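2018년 7월 8일, 플라르쿨베르그(Plarkulberg) 홀, 하프시코드 음반 보충 녹음

습도가 높다. 악기는 케틸손(Ketilsson) 2단 건반, 어제 저녁에 맞춰 둔 조율은 아침에 와 보니 의견이 바뀌어 있었다. 아래 건반 8피트는 그럭저럭 버텼는데 4피트가 통째로 올라가서 옥타브가 옥타브라고 부르기 민망한 상태. 솔베이그가 도착하기 전에 4피트부터 다시 잡았다. 다 잡고 나니 8피트가 내려간 것처럼 들려서 그것도 다시 잡았다. 하프시코드 조율은 이런 식으로 하루를 다 쓸 수 있는 일이고, 예전에 실제로 그렇게 쓴 날도 있다.

오늘 목표는 모음곡 두 번째 곡의 쿠랑트와 사라방드, 시간이 남으면 지그의 후반부. 시간은 남지 않았다.

## 험 잡기

헤드폰에서 100Hz가 들린다. 크지는 않다. 피아노 음반이었으면 모른 척했을 수준인데, 사라방드의 긴 음이 다 사라진 자리에 저 혼자 남아서 베이스를 연주하고 있으니 모른 척이 안 된다. 음정도 애매해서 우리 조율과 맞지도 않는다.

순서대로 해 본 것:

- 마이크 케이블 전부 교체. 변화 없음. 케이블만 예뻐졌다.
- 프리앰프를 무대 뒤에서 조정실로 이동. 변화 없음.
- 홀 조명 조광기 끔. 험은 줄었고 솔베이그는 악보가 안 보인다고 함.
- 스토켈(Stokell) 라인 박스의 600옴 트랜스를 빼고 직결. 험이 거의 사라짐.

그러니까 범인은 내가 작년 9월에 "따뜻한 소리가 난다"며 우겨서 넣은 트랜스였다. 그 따뜻함의 상당 부분이 전원부에서 온 것이었던 모양이다. 앤설에게는 접지 문제라고 써 보냈다. 넓게 보면 틀린 말은 아니다.

남은 찌꺼기는 조광기 쪽. 조명은 끄고 보면대에 건전지등을 달았다. 건전지 여분은 검은 공구함 맨 아래 칸.

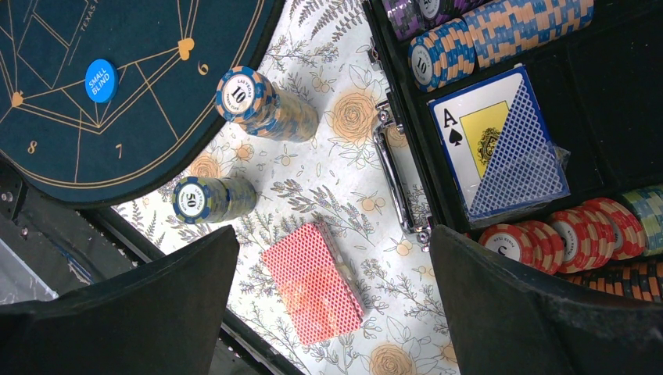 비베케가 옆에 연필로 적어 둔 말: 트랜스 뺀 뒤로 윗건반이 너무 가까이 들려요. 험은 없어졌는데 이젠 플렉트럼이 줄 긁는 소리까지 다 들리고, 저는 차라리 어제 소리로 쿠랑트를 듣고 싶네요. 마이크를 조금만 뒤로 빼면 안 되나요?

뺐다. 한 뼘 빼니 좋아졌고, 욕심이 나서 한 뼘 더 뺐더니 홀이 악기보다 먼저 들어왔다. 한 뼘 자리로 복귀. 바닥에 파란 테이프로 표시해 둠. 어제 붙인 파란 테이프와 헷갈리지 말 것. 어제 것을 떼면 될 일인데, 어제 위치로 돌아가자고 할 사람이 꼭 나올 것 같아서 그냥 두었다.

## 쿠랑트

솔베이그는 첫 테이크에서 이미 거의 다 했다. 늘 그렇다. 첫 테이크에 음악이 있고, 그다음 테이크들에는 정확한 음이 있고, 우리는 그 둘을 붙이느라 가을을 보낸다.

문제는 22마디. 왼손이 내려가는 동안 오른손 장식음이 박 앞에서 시작하느냐 박 위에서 시작하느냐. 필사본에는 기호가 하나 있는데 벌레 같기도 하고 트릴 같기도 하다. 솔베이그는 박 위, 앤설은 (전화로) 박 앞. 둘 다 논문을 인용했고, 들어 보니 같은 논문이었다. 양쪽 다 녹음했다. 반복할 때 서로 다르게 치면 어떻겠냐고 했더니 둘 다 그건 비겁하다고 했다. 이날 유일하게 의견이 일치한 대목.

개인적으로는 박 위가 낫다. 앞에서 시작하면 그 마디가 계단에서 발을 헛디디는 느낌이 난다. 헛디디는 맛이 좋다는 사람도 있겠으나 음반은 되풀이해서 듣는 물건이고, 같은 계단에서 매번 헛디디면 지친다.

템포는 어제 테이크보다 살짝 느리다. 붙이기 전에 반드시 대조할 것. 지난 음반에서 이걸 귀로만 믿었다가 후반부가 통째로 졸린 알르망드가 나왔고, 평론 하나가 그걸 "사색적"이라고 써 줘서 간신히 살았다.

## 잭 문제

점심 뒤 윗건반 가온다 옆 C♯이 제때 안 떨어짐. 느린 곡에서는 티가 안 나는데 연타가 나오면 두 번째 음이 증발한다. 잭을 빼서 보니 혀는 멀쩡하고, 레지스터 구멍에서 뻑뻑했다. 습기 먹은 나무다. 하프소르는 잭 옆면을 깎자고 했고 나는 연필심을 문지르자고 했다. 깎은 나무는 겨울에 다시 자라지 않는다. 연필로 해결. 하프소르는 임시방편이라고 했는데, 이 악기에서 임시방편이 아닌 걸 찾아내면 알려 주기 바란다.

댐퍼 펠트도 하나 삐딱하게 앉아 있어서 바로잡음. 이쪽은 아무도 신고하지 않았으니 소리로는 안 들렸다는 뜻이고, 굳이 적는 이유는 내가 고쳤기 때문이다.

하프소르가 남은 잭도 다 빼 보자고 했으나 거절. 멀쩡한 잭을 뺐다가 순서가 섞인 날의 기억이 아직 생생하다. 점검은 녹음이 다 끝난 뒤에. 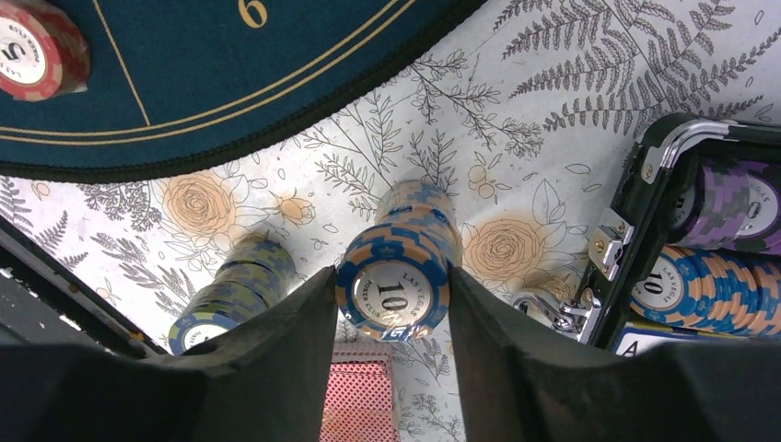 ## 사라방드

조용한 시간을 기다렸다가 시작. 홀 뒤쪽 길로 배달차가 지나가는 간격이 사라방드 전반부보다 조금 짧다. 반복을 빼면 딱 들어가는데 솔베이그에게 그 얘기는 하지 않았다.

류트 스톱을 쓸지 말지로 한참. 반복에서만 쓰기로 하고 녹음했다가, 재생해 보고는 다 같이 말이 없어졌다. 갑자기 오르골이 나온다. 류트 스톱 없이 다시 갔고, 세 번째 테이크가 아주 좋다. 마지막 화음을 굴리는 속도가 앞 테이크들보다 느긋하고, 소리가 꺼질 때까지 솔베이그가 의자에서 움직이지 않았다. 대개는 끝에서 의자가 삐걱한다. 의자는 의자대로 음반에 참여하고 싶은 것이다.

편집은 되도록 이 테이크 하나로. 이마니가 중간에 음 하나가 약하다고 표시해 뒀는데 나는 그대로 두고 싶다. 같이 다시 듣고 정하자.

## 편집과 음반사

지금까지 모음곡 전체의 편집점이 거의 300군데. 크라이슬러 시대 사람들이 들으면 연주를 한 거냐 뜨개질을 한 거냐 물을 숫자다. 그 사람들은 한 면을 한 번에 쳤고, 틀린 음도 같이 팔았다. 부럽기는 한데 우리 틀린 음은 그 정도로 매력적이지 않다.

플라르키츠(Flarkitz)에서 메일. 요지는 두 가지.

1. 전체 레벨을 올려 달라. 다른 음반과 이어 들으면 우리 것이 작게 들린다고.
2. 앙코르 곡을 하나 넣자. 누구나 아는 선율의 편곡이면 좋겠다고.

첫 번째는 거절. 하프시코드는 작은 악기고, 크게 틀면 큰 하프시코드가 아니라 화난 하프시코드가 된다. 답장에는 좀 더 공손하게 썼다. 두 번째는 솔베이그가 의외로 솔깃해한다. 첼로 곡을 건반으로 옮겨 둔 것이 있다면서 쉬는 시간에 쳐 줬는데, 곤란하게도 좋았다. 지속음이 없는 악기로 긴 선율을 치니까 빈 데를 듣는 사람이 채우게 된다. 앤설이 알면 한마디 할 것이다. 학구적인 모음곡집 끝에 웬 사탕이냐고. 일단 녹음만 해 두고 넣을지 말지는 나중에. 사탕은 상하지 않는다.

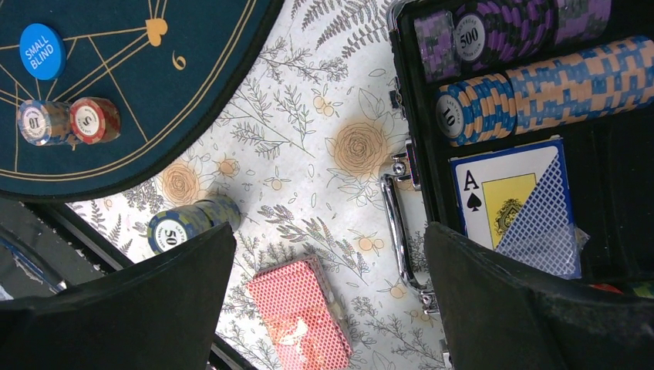
*청록색 매트 위, 스몰 블라인드 버튼과 칩.*

## 다음 세션 전에

- 4피트 조율은 연주자 도착 직전에. 미리 해 봐야 소용없음.
- 22마디 두 버전, 파일 이름에 "위"와 "앞"을 분명히 쓸 것. 지금은 "이거"와 "진짜이거"로 되어 있다. 내가 그랬다.
- 스토켈 박스는 트랜스 없이 계속 사용. 뺀 트랜스는 선반에. 버리지 말 것, 정이 들었다.
- 이마니: 사라방드 셋째 테이크의 약한 음 위치를 악보에 표시해서 공유.
- 하프소르: C♯ 잭 한 번 더 확인. 칼은 두고 올 것.
- 의자 나사에 기름. 두 번째 부탁임.
- 지그 후반부는 맨 먼저 녹음. 오늘처럼 "시간이 남으면"에 넣으면 영영 안 한다.

비베케가 마이크 표시 테이프를 노란색으로 바꿔 놓았다. 어제 것도 노란색으로 바꿔 놓았다. 내일 물어볼 것.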